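Planning a Sponsored Ride: Notes for Session 5
Community Events and Fundraising, evening course
Tutor: Ciarán Doherty

Last time we finished on budgets, and a few of you stayed behind to ask about routes, so let's get straight into those. I love this part of the course! A good route does half of your recruiting for you. People look at the map, they see a climb they've always fancied or a café they already know, and they sign up on the spot.

Start with the people you want

Before anyone draws a line on a map, write down who the ride is for. A charity ride can pull in club cyclists, families, office teams and people who haven't been on a bike since school, and they all need something different from you. The Nerncombe hospice ride is the case we'll keep coming back to tonight. In its first year it had one route, 40 miles long, with a nasty hill just before the finish. The club riders adored it. Almost everyone else stayed home, and the friends and family who would have sponsored them kept their wallets shut.

The next year the organizers offered 3 routes from the same start line, and entries went up to 312. Same town, same cause, same week in February (yes, February, and they still got that many!). The short route went around the reservoir and back on a closed path, and it filled up first.

Things to settle about each route, in this order:

Distance and total climbing. Publish both. A flat 30 and a hilly 30 are different days out.
Surface. If there's gravel, say so, and say how long it lasts.
Left turns and right turns. In this country you want a loop that goes mostly right, so riders aren't crossing traffic at every junction.
Where the routes split. Put a person there as well as a sign. Riders in a group follow the wheel in front and sail past signs.
Bail-out points. Mark every place where a tired rider can cut back to base.

Ride it yourself, on a bike, at the time of day the event will happen. I once checked a route by car at noon and missed a low sun that blinded everyone at the 8 a.m. start. Never again!

Permissions

Write to the county or city early and ask which office handles events on the road. Some places want a permit for any organized group, some only when you close a lane. The answer can take weeks, and you can't print a thing until you have it. Keep every reply in one folder, with the name of the person who sent it. Ask your insurer the same question in the same words, so that the two answers line up.

Feed stops

Mulcahy, the village on the Nerncombe long route, has a hall with a kitchen and a big parking lot, and the ride has stopped there every year. Look for exactly that: water, toilets, and room to lean a lot of bikes. For a route under 15 miles you can skip the food and just have water at the turn. For anything longer, put the first stop before halfway. Riders who eat early finish happy, and happy riders send in their sponsor money.

Bananas, flapjacks, salted potatoes, water. That's plenty. Have one table for gluten-free food and keep it away from the crumbs.
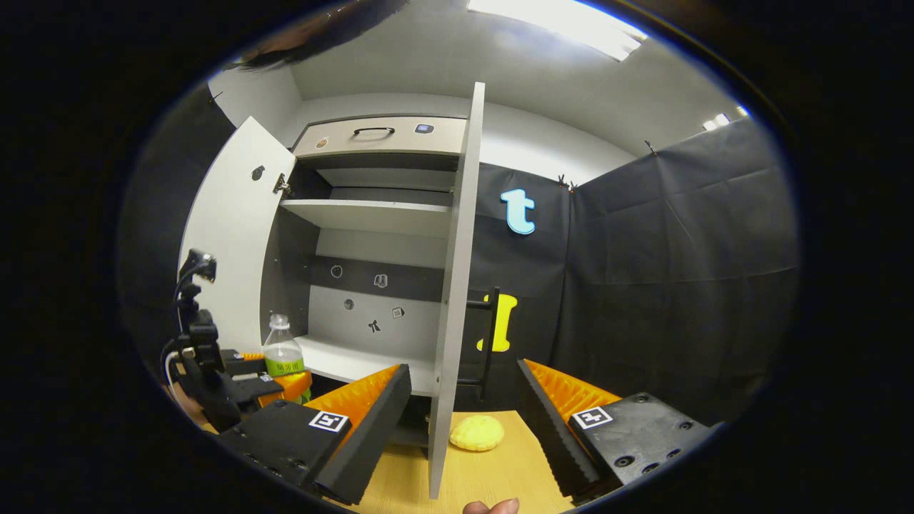

Sponsorship money

Now for the part that pays for the trikes, the minibus or the new roof. You have two streams, entry fees and sponsorship, and I'd like you to plan them separately. Let the entry fee cover the cost of the day. Then you can tell every sponsor, with a clear conscience, that their whole gift goes to the cause. It's a wonderful sentence to be able to put on a poster.

Local businesses are worth a visit in person. Varneo, the bike shop in Nerncombe, gave 6 hours of free mechanic time, and riders talked about it for months. A gift like that is often easier for a small firm than a check, so ask for it by name: a mechanic, a van, the printing, the coffee.

Chase pledges within two weeks of the ride, while legs are still sore and people are still posting their photos. Send a thank-you first, with the running total in it, and put the link to pay underneath.

For next time

Read the Drunberg ride pack, which is in the course folder. It's a smaller event than Nerncombe, and the marshal briefing in it is the best I've come across. Mark up anything you'd steal.

Then sketch two routes from a start point near you, one short and one long, sharing at least one feed stop. Pencil on a photocopied map is fine. Bring your permit contact's name as well, if you've found it. We'll swap maps in pairs and try to get each other lost.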